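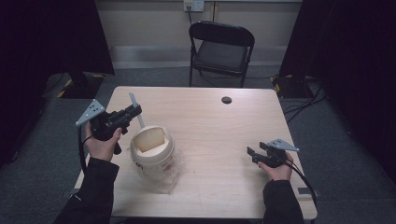
Ingegerd Hellström wrote under my August post that she wouldn't trust a survey of 317 people to tell her what day it was, never mind what the whole of Diltach thinks of its council leader, and that I ought to know better than to get excited about it. She put it more kindly than that, but only a bit.

Well, I have been chewing on it ever since, Ingegerd, mostly while doing the washing up, and I think you're half right, so you're getting a whole post by way of a reply. Put the kettle on.

For anyone who missed the last one, the Marchand survey goes out across the town every summer, and it always asks the same thing: are you satisfied or dissatisfied with the way the leader of the council is doing the job? There are other questions about bins and buses and whether you feel safe walking home, but the leader question is the one that makes the front page, and this year satisfaction was down by 10 points. I wrote rather a lot about those 10 points. I may have used the word "collapse", and I've had a few messages about that as well.

So, the sample. My first instinct was the same as Ingegerd's, years ago, when I started reading these things. How can a few hundred people speak for a town? But it's a bit like tasting soup. As long as you've given the pot a proper stir you don't need to drink half of it to know it wants salt. The trouble comes when you haven't stirred, and all your spoonfuls come off the top. I can't claim the soup comparison, by the way, it's in practically every book on the subject and I've been borrowing it for years.

With 317 replies you have to allow for a wobble of five or six points each way on any one figure. That's what I should have said in August and didn't. And when you set one year's survey beside another, both of them are wobbling, so the gap between them is shakier than either number alone. A drop of 10 might be a real drop of 10. It might be a real drop of four with some bad luck piled on top, or it might be a good deal more than it looks. I'd still put my money on the leader being less popular than last year (have you heard people in the queue at the chemist?) but "collapse" was silly, and I take it back.

What bothers me more is the stirring. The survey comes through the door on paper, and you fill it in and post it back, or you can do it on the website if you can find the right page, which took me two goes. Now think about who does that. I do, obviously, I love a form. My neighbour Sigrun Söderlund does, and she writes in the margins. But the young couple over the road with the twins? Not a chance. When I looked at the back pages of the report, the tables at the very end in tiny print, more than half the replies were from people past retirement age, and Diltach isn't anything like that old. The report says the figures have been "weighted", so the younger replies count for more to make up for there being so few of them. Fair enough, that's the normal way of going about it. Only there were just 17 replies from people under thirty! Seventeen people carrying the opinions of every young person in town on their backs. If two of them were in a bad mood that morning, it shows.

I mentioned this to Dilruba Ekanayake over lunch and she asked something I hadn't thought of, which was whether people are really answering the question at all. They're asked about the council leader, but how many could name him? I said surely most. She said try it. So I did try it, in a very unscientific way, on whoever I happened to be talking to that week, and I'm sorry to report that the answers included the previous leader, our MP, and (twice!) the man who reads the local radio news. One lady told me firmly that she was very dissatisfied with him, whoever he was, on account of the car park.

I don't think that makes her answer worthless, mind you. I've come round to thinking that what these ratings measure is something like the weather in people's heads. Are things going all right? Does the bus turn up? Did they mend the road outside the school or are we all still driving round that hole? The leader gets the credit when it's fine and the blame when it pours, and I suppose that's part of what the job is. Torbjørn Kvam, when he was leader, had satisfaction of over 70 per cent in his first summer and I don't remember him having done very much by then. People were just pleased to have somebody new. It slid away year by year after that, as it does for nearly all of them, and then it picked up nicely just before he stepped down, when folk were feeling fond of him again. I expect there's a bit of that in every family, too.

Which brings me to the other thing in Ingegerd's comment, further down, where she asked why bother with surveys when we have elections. I do see that. An election is the one that counts, everyone knows when it is and nobody has to weight anything. But it's four years between ours, and turnout at the last one was miserable, and all a ballot paper tells you is which name got the cross. You can't tell from it that someone voted for the same party as always while being thoroughly fed up about the library hours. I like that there's a question in between, even a wobbly one. I'd only like it to be asked better, and reported with a bit more care, and I include this blog in that.

If I had my way they would ask twice a year and knock on some doors. They'd also print the number of replies in the same size type as the headline. I've written to the address on the back of the report to say so, quite a long letter, and Sigrun has added a paragraph of her own about the envelope, which she says doesn't stick.

I've been promised the older reports as well, going back to the beginning, from Gunvor Tveit, and once I have them I'm going to put every year's leader figure on one big sheet of squared paper with the wobble drawn in either side. I'm looking forward to that far more than a grown woman should. If any of you have the one from the year of the floods, with the green cover, please do get in touch, it's the only one Gunvor hasn't got.

And Ingegerd, do keep writing in.

2026-10-02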